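Home & Living | Food | Gardens | Travel | Subscribe

We use cookies to improve your visit. Accept all | Manage settings

The humble bin, and why I've grown so fond of mine

214 shares | 7 comments

When I moved my desk to the back room of the old seed warehouse at Nakstead, I spent weeks fretting over the chair and the lamp, and gave no thought at all to where the rubbish would go. By March there was a drift of envelopes and apple cores along the skirting board, and I had to admit – rather sheepishly – that I needed a proper bin.

I went to Flolley, that lovely muddled shop on the Bridska road, and came home with a plain one and a roll of 50 liners. I fold a good deep cuff of plastic over the rim, deeper than you'd think, so the bag doesn't slither down the first time something heavy goes in.

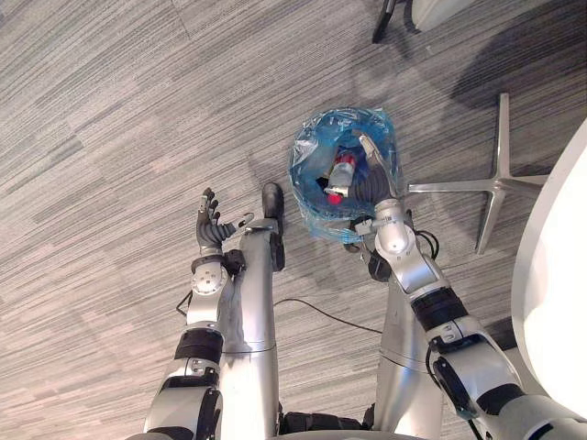 Drinks bottles and cans are my great weakness. I finish one, my hand is over the bin before my brain has caught up, and then I have to fish it out again and walk it down the corridor to the recycling. Old cables are worse. They want taking to the electricals box at Belkadi, which takes anything with a plug or a wire, and I keep a shoebox under the desk for them now, though I can't pretend everything finds its way there.

A carpeted floor makes you tidier, I've found. Crumbs show on grey stripes far more than you'd expect, and I've moved my bin well out from the wall so that there's no aiming involved. It looks a bit odd standing out there, but I empty it every evening before I put my coat on, and it's such a pleasure to come in to a fresh bag the next morning!

Sign up for our newsletter: one letter a month, homes and gardens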